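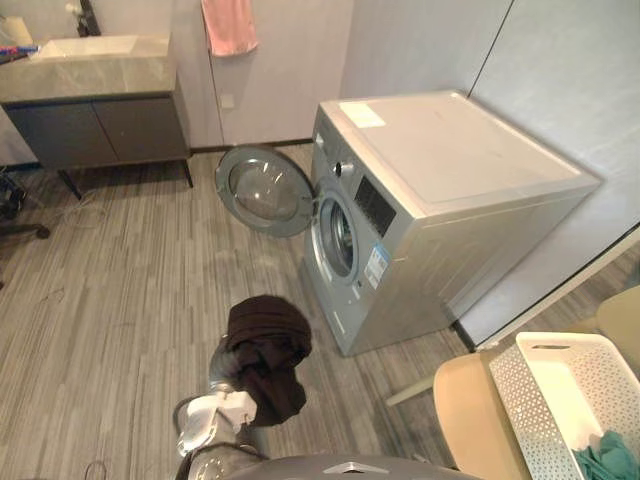

*Front-loading washing machine, bathroom laundry area, Flat 4. Door opens to the left.*

# Washing machine and laundry basket, Flat 4

| | |
|---|---|
| Location | Bathroom, Flat 4, Kakwood |
| Inventory number | 2,057 |
| Type | Front loader, silver-grey, off-white top |
| Capacity | Up to 9 kg, dry weight |
| Hottest wash | 60 °C |
| Basket | Kilter, white plastic |
| Supplied and serviced by | Demeo |
| Contact | Yamila Arancibia, Lenihan lettings office |

The washing machine is for the use of whoever is staying in Flat 4 and is included in the rent. There is no coin box or card to top up. The basket belongs to the flat as well and is listed on the same inventory line, so please leave both behind when you go.

## Where it stands

The machine is in the bathroom, against the pale grey wall, a short step from the vanity unit. The door swings right back to the side, and you can load from the front without holding it. Bring the basket up close to the opening before you start. It saves picking socks up off the floor.

The towel hook is on the wall between the vanity and the machine. Hand towels for guests are kept in the vanity cabinet and there is a spare bath mat on the shelf in the hall cupboard. The top of the machine is flat and people do put things on it. A folded towel is fine. Bottles of detergent tend to creep about during the spin, so keep those in the hall cupboard too.

Please leave the small white label on the top where it is. The energy label on the front can also stay.

## Controls

The round knob on the upper part of the front chooses the programme. The black panel beside it is the display. It shows the time left once the wash has started and goes dark shortly after the end.

The detergent drawer is at the top left corner. Powder or liquid goes in the main compartment, and softener, if you use it, in the small one with the blue insert. The water here is on the hard side. The middle line on the detergent packet is the one to go by for an ordinary load.

These are the programmes most people need:

- **Cotton:** towels, sheets, white shirts. Can be set to 60 °C.
- **Mixed:** everyday clothes, T-shirts, work tunics and trousers.
- **Quick:** small loads that only want freshening up. It will not shift stains.
- **Wool:** cold wash, slow spin. Half a drum at most.
- **Drain and spin:** use this if a wash has been stopped part way and there is water left in the drum.

To pause a wash, press and hold the start button until the display blinks. The door stays locked until the water level has dropped. If it does not release, choose Drain and spin and let that run through.

## Loading

Check pockets first. Tissues are the usual trouble, and hairgrips are the ones that end up in the filter.

Put items in loosely, one at a time if they are large. A full load should leave a hand's width of space at the top of the drum. Duvet covers go in fastened, or everything else finds its way inside. When you close the door, run a finger round the grey rubber gasket to make sure that no sleeve or strap is caught in it.

New dark clothes should be washed by themselves the first time. Greens and blues from the same uniform set can go in together after that.

## The basket

The Kilter basket is made of white plastic with a broad, smooth rim and rows of small triangular cutouts in the sides. It has no lining. Air gets through the sides, and clothes can be left in it overnight before a wash without going musty, provided they went in dry.

It is a carrying basket as much as a storage one. The rim is the part to hold. Do not lift it by hooking fingers through the cutouts when it is full, particularly with damp washing, which weighs a good deal more than it did going in.

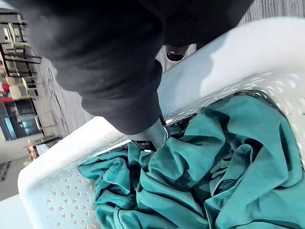
Soft knitted things such as T-shirts and scrubs pack down well and can be heaped in as they come. Shirts with stiff collars are better laid over the top. If you are taking washing out of the machine, shake each piece once before it goes in the basket and there will be less ironing to do. Thin straps and drawstrings can work their way through the triangles, so have a look at the outside before you pull on anything that seems stuck.

The basket can be washed in the shower with warm water and washing-up liquid. A soft nail brush is good for the cutouts. Don't use bleach on it, and keep it away from the heater, as the rim will lose its shape.

## After each wash

1. Take the washing out soon after the programme ends.
2. Wipe the gasket with a dry cloth, including the fold at the bottom.
3. Leave the door ajar and the drawer open a little.
4. Turn the knob to off.

The clothes airer is folded behind the hall door. In warm weather it can go on the balcony. In winter, put it in the bathroom with the extractor fan on and the door shut. Please don't hang wet clothes over the vanity doors, as the finish marks.

## Monthly care

If you are staying for longer than a few weeks, run the machine empty once a month on Cotton at 60 °C with a spoonful of powder in the drawer. Pull the detergent drawer all the way out, rinse it under the tap and dry the slot behind it.

The filter is cleaned by Demeo at the yearly service, normally in March. You don't need to open it. The office will write beforehand with a time, and somebody should be in to let the engineer through.

## If something is wrong

**It will not start.** Push the door until it clicks. Then check that the knob is on a programme and that the water tap has been turned on.

**It fills but stops.** Look for a kinked hose. The machine should not be pulled out from the wall to do this. If you can't see the hose from the side, ring the office.

**It shakes during the spin.** The load has bunched up on one side. Pause, wait for the door to release, spread the washing out and start the spin again. A single heavy towel will often do this, so add a second.

**There is water on the floor.** Turn the knob to off, close the water tap and ring straight away, day or night. There are old towels for mopping up at the bottom of the hall cupboard.

**Clothes come out with white streaks.** Too much powder, or too full a drum. Rinse again without detergent.

Yamila Arancibia deals with repairs for Kakwood and can be reached through the Lenihan office. Give the inventory number, 2,057, and say what the display shows. Demeo will not take bookings directly from tenants.

## Replacements

A cracked or missing basket is replaced with the same model, in white. Ordinary wear is not charged for. Damage to the door glass or the knob is charged at the price of the part plus the call-out, and a copy of the Demeo invoice is sent with the bill.

Detergent is not supplied after the first week. The starter box is in the hall cupboard, on the same shelf as the light bulbs.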